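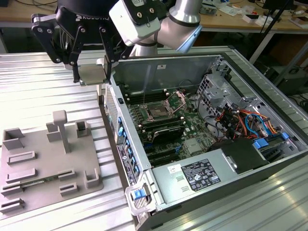
Search this site
Enter keyword
Go

Computer Refurbishing Bench: Fall Update

13th October
By Leonie Schwaiger

The refurbishing bench at the Avbridge Repair Center has been running since July, and most of the desktop computers promised to the after-school program are now finished. So far 159 machines have gone out. The goal for the year is 183, so there are 24 left to do, and the parts shelf has enough in it for most of them.

The towers came to us from Koller when the company closed its second office. They are plain office machines with steel cases, and they were built to be worked on. Blue plastic marks the parts that are meant to be opened by hand, such as the latches over the expansion slots and the releases on the drive trays. Several people who had never opened a computer before were comfortable with the case after one evening.

Every tower gets laid on its side with the panel off before any other work starts. With the case flat, the board faces up and small screws stay where you can see them. Please keep doing it this way, including for quick jobs. We lost an evening last month to a screw that had rolled under a motherboard in a tower left standing.

Mwanahawa Temba has rewritten the bench sheet, and the new version is taped inside the cupboard door. The order of work has changed a little:

Unplug the power cord and hold the power button in for a few seconds.
Lay the tower down and take off the side panel.
Write the case number on the work card.
Remove the old drive and put it in the locked bin.
Blow out the vents and the heatsinks, outdoors if the weather allows.
Take out the memory and reseat it. Both clips should close.
Check the processor socket under the lamp.
Refit everything, connect the drive cables, and run the long memory test.

The socket check has been added after some trouble in the summer. On these boards the contacts are in the socket itself, and the processor sits on top of them. They are thin and they bend easily. If the lever is open and the frame is up, keep fingers, rags and screwdrivers away from it. Don't blow air straight into it either. If you have to leave a board in that state, put one of the black plastic covers over the socket. There is a jar of them next to the lamp, and Wendelin Hauser has asked that they go back in the jar and not in people's pockets.

A bent contact does not always mean the board is finished. Wendelin has straightened a few with a fine needle and a magnifier, and those machines passed their tests. Put any doubtful board on the top shelf with a note saying which corner looks wrong. Don't try the needle yourself unless he has shown you how.

Power supplies are a separate matter. We don't open them. If one fails the tester, write FAILED on it in marker and put it in the gray crate. When you fit a replacement, read the label first and compare it with the one you took out. Two units that look the same from the outside can have different connectors, and two towers had to be done over in August for that reason.

Cables should be tucked along the side of the drive cage and clear of the fans before the panel goes back on. One tie is enough. Please don't cut off old ties with the large side cutters – use the small snips.

We are short of a few things. Thermal paste is nearly gone, and we could use more memory sticks of any size that fits a full-size desktop. A box of 50 drive screws arrived last week from Leopold Reisinger, for which many thanks, and it should last until the end of the year. Solid-state drives are still our largest cost. There is $400 left in the drive budget, so please test the used ones in the drawer before opening a new packet.

Firdevs Erdem has taken over the work cards and the shelf list. If you finish a machine, put the card in her tray and the tower on the left side of the rack with its panel on. Machines waiting for parts go on the right with the card taped to the top. A tower with no card will be treated as untested and started again from the first step.

New people are welcome at the bench. No experience is needed, and tools and wrist straps are here. Long sleeves should be rolled up and bracelets taken off. Leave your name at the front desk and Firdevs will get back to you with a time.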